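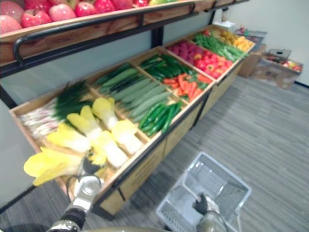 The left arm takes a cabbage from the produce display while the right arm holds the basket.

Shopping by remote control at the Cunley hall

The grocery task is now the main work of the teaching group at Cunley. An operator sits at a desk with two hand controllers and a screen, and the robot does what the operator's hands do. Each run is recorded from start to finish. The recordings go to Somwood, where they are used to train the software that will later try the same job without an operator.

The job sounds short when written down. Take the items on the list from the crates, put them in the basket, and keep the basket level. Most new operators finish their first run in several minutes and are surprised by how tired their shoulders are.

The group has recorded 713 runs on the produce display so far. Of those, 600 have been accepted for training. The rest were set aside, mostly for dropped items, long pauses or a basket that swung into the crates. A dropped item is not always a reason to throw a run out. If the operator picks it up cleanly and carries on, the run is kept and tagged as a recovery, and Somwood has asked for more of these.

Cabbages have been the hardest item to teach. The leaves spread out past the point where the gripper needs to close, and on the screen it is easy to think you have hold of the base when you have only leaves. Operators are now asked to come in low, close slowly, and lift a little before moving sideways. Carrots and peppers gave less trouble. Cucumbers roll when the one beside them is taken, so the order of picking matters more than we expected.

The second arm took some getting used to. In the early runs people parked the basket and forgot it, then had to reach a long way across to fill it. The Omoregie team, who wrote the operator notes, suggested bringing the basket to the crate first and only then reaching for the item. Runs made this way are shorter – 44 seconds for a single item at the last check, down from 85.

The control software was changed to Zirkeo in the spring. The delay between hand and arm is smaller, but the grip trigger is more sensitive than the old one. Please do the practice sheet again before your next session, even if you have done it before.

Operator sessions continue through June. Sign up on the sheet by the hall door. Bring glasses if you use them for reading, as the screen is set close.

Print this item | E-mail this item

Comments (3)

The trigger really is touchy. I rest my finger outside it until I'm lined up and that has helped.

Do recovery runs count toward our session total? I had two last time and wasn't sure how to log them.

Yes, log them like any other run and put R in the last column.

Contact the newsletter desk | Copyright Cunley Newsletter | Back to top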